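Makori Household Spelling List
Data card, second release

Summary

The Makori list is a collection of place-name spellings gathered from parish notices, bus timetables, school letters and shop signs in Akville and the surrounding villages. It is published by the Cistevdale Local Names Office for use by libraries, printers and anyone who has to put a local address on an envelope. The file holds 500 entries, of which 200 have more than one accepted spelling.

Contents

Each entry gives the preferred spelling, any other spellings in use, the type of place (street, farm, bridge, field or building) and the kind of source in which it was found. Older spellings are kept in a separate column and are marked "former". The file is plain text with tabs between the columns and a header line. Accents and apostrophes are stored as they were printed.

How the spellings were checked

Every entry was read against its source by two members of the office. Where the readers disagreed, the question went to Ladi Ajayi, who keeps the list, and her decision is recorded in the notes column with her initials. There are 18 such decisions in this release. 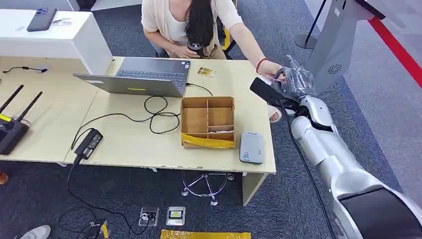
Names taken from handwritten material were admitted only where a printed source could also be found. Nicknames for places are left out, however well known they may be. House names are included when they appear on a public sign.

Known gaps

Farms to the north of Fudusik are poorly covered. Field names come mainly from sale notices and lean towards larger holdings. The 20 entries marked "doubtful" should not be used on printed maps without a further check.

Use and corrections

The list may be copied and reprinted free of charge, provided that the office is named as the source. Corrections should be sent in writing with a copy of the sign or notice concerned. They are considered each April, and accepted changes appear in the release that follows. Enquiries in person are taken at the Akville reading room on Thursday mornings.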